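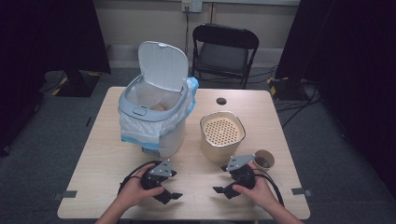
Blurbs are the worst part of finishing a novel. You wrote 1000 pages of drafts, fine, now sell it in 150 words. I do mine at the table after lunch. Bin open with the bag hanging over the rim, little tan cup with dark stuff in the bottom, and I start printing bad versions. Expect a lot of bad versions. My third Clollthorpe book took 12.

Step one. Write down who wants what. One line. "Pendo wants her pack back." Done. No backstory, no moon goddess, no history of the war.

Step two. Who's in the way. Paranormal romance readers want the other lead by the second sentence, so get him in there. Name, job, problem. If he turns into something say so, don't be coy.

Step three - the bad thing. What happens if she fails. Keep it to stuff from the first third of the book, anything later is a spoiler and readers will email you. Ask me how I know.

Now stick the three together and read it out loud. You'll hear the clunky bits. Cut every name past two. I had five in the Mugo blurb, plus a sword with a name, and Despina Kalogeropoulos (my editor) crossed out all but the lovers. She was right, sales page looked better the same night.

Quick fixes:
Swap "must" for a real verb.
One rhetorical question max. Zero is better.
No "little does she know".
Check the first 35 words by themselves, thats all most phones show before the cutoff.

Then leave it overnight and send it to someone who hasnt read the book. Lilian Mwakalinga does mine. I ask her one thing, what's it about, and if she says "um, wolves?" I go back to step one.

Series books: don't recap book one in the blurb. Put "Book 2 of the Stedow Pack" at the bottom and teh people who care will find it.

Taglines next time, they need their own page.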